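Demonstration counts, are we kidding ourselves?

rthaler
Posted 12/01/2024

I keep reading that you can hand anybody a gripper, let them tidy a table for an afternoon, and a robot will pick up the skill. We tried it. 82 demos of putting snacks in a bin, all by hand. The arm got it right on packets it had seen and fell apart on the rest. Before I ask people for another afternoon, has anyone here gotten real use out of this?

canano_fan
82 is nothing. Get more homes and more people in there and ask again in March.

rthaler
That's what I was told at 14, too. At what number am I allowed to say it doesn't work?

S_Hulme
Depends what you count. We threw out a lot of ours after watching them back. People shove a thing with the jaw, or slow way down over the bin as if they're being graded. The robot learns that part very well.

dhollenstein
I'd go with remote control over hand-held any day. When I drive the arm from a controller, whatever I record is something the arm can do. With a hand-held tool your elbow goes places the arm never will.

S_Hulme
Sure, and it takes you forever. Damian, you told us yourself you spent a whole morning to get 2 clean runs.

dhollenstein
Two clean runs I can use.

canano_fan
You two are arguing about the tool. What objects are you using? If it's all boxes and cups I'm not surprised it failed on snacks.

rthaler
Nope, food in wrappers, same kind of stuff as this one. Somebody tell me what a policy is supposed to get out of the loose ends of a wrapper. 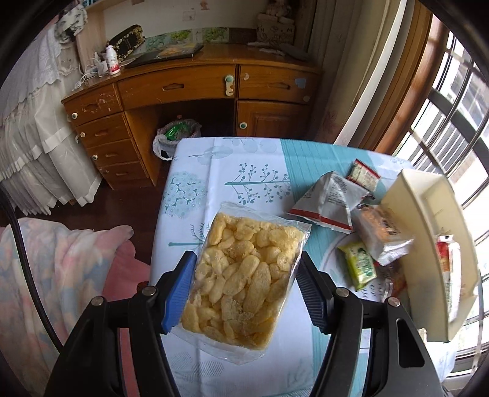

Felano Hand Skills Club / Members' Board / Teaching by Demonstration

cor_aeb
Clear plastic, crinkled flaps top and bottom, and a patterned tablecloth behind it. I wouldn't trust the camera to find the edge of that block. I'd want to see a plain cloth tried first.

canano_fan
Plain cloth defeats the point. Kitchens have patterns.

cor_aeb
Then show me it works on plain and I'll believe you about patterns. Everyone skips that step.

S_Hulme
I'm with Corina. Reto, do the same packets on a plain cloth and post the failures, please, not just the good ones.

rthaler
Fine. I'm not expecting much.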